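Komard Glass Mixing Bowl, Clear
Sold by Nustus Kitchen Supply
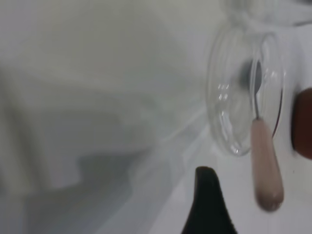

The Komard is a plain round mixing bowl for everyday kitchen work. It holds 1,000 ml to the line where most people stop filling, with room left above that for stirring. The glass is clear and has no tint, so against a white counter you mostly see the rim and the highlights on the walls. The spoon with the pale pink handle is not included. It is the Lewis spoon, which has a metal head and a thick, rounded handle, and you can find it on its own page under Utensils.

The bowl is thicker at the rim than on the walls and narrows toward a rounded base. It is easy to hold against your side with one arm while you beat eggs or mix a dressing. For stiff bread dough we suggest the larger Prendov bowl, which is heavier and moves around less.

Details
Material: clear glass
Capacity: 1,000 ml
Rim circumference: 61 cm
Color: clear only
Sold as: single bowl or pack of 2

Use and care
Top rack of the dishwasher or hand wash with a soft sponge. Steel wool will scratch it. Fine in the microwave for melting butter or warming milk. Do not use it in the oven, under a broiler or on a burner. Let it come to room temperature before you pour in anything hot.

Check the rim for chips now and then and stop using the bowl if you find one.

Shipping and returns
Bowls are packed in molded paper and ship within 2 working days. If yours arrives cracked, keep the box and send us a photo along with your order number. We will replace it at no charge. Unused bowls can be returned in their original packing. The lid that used to come with this bowl was dropped in October and is no longer available.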